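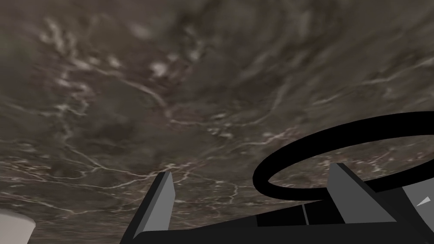 3.2 Click Latency and Polling Stability

Latency was measured on four mice: the Holix, the Haruna and two Stutell units, wired and wireless. Each was driven by a solenoid at the main button and polled at 1000 Hz. The host logged 2376 clicks per mouse, with the first 700 dropped while the solenoid drive settled. Sensor resolution was left at the factory setting – click timing does not depend on it in any of the firmware versions used.

The wireless Stutell showed a wider spread than its wired version, mostly in the form of single missed polls. Median values for the two were close. The Haruna applies its debounce on release only, so press latency was low and release latency was not. We report the two separately, following Tijani's earlier work on keyboards.
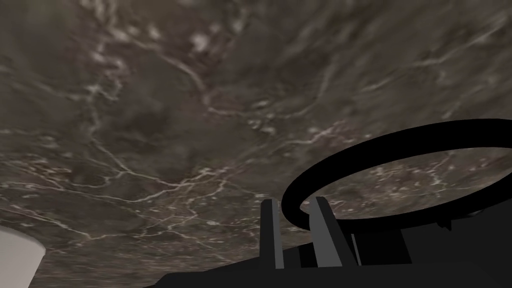
Figure 4. Marble-patterned surface with pale veins, rendered view.

Surface tracking was handled in a second set of runs at the Ullthorpe lab and is covered in Section 3.3.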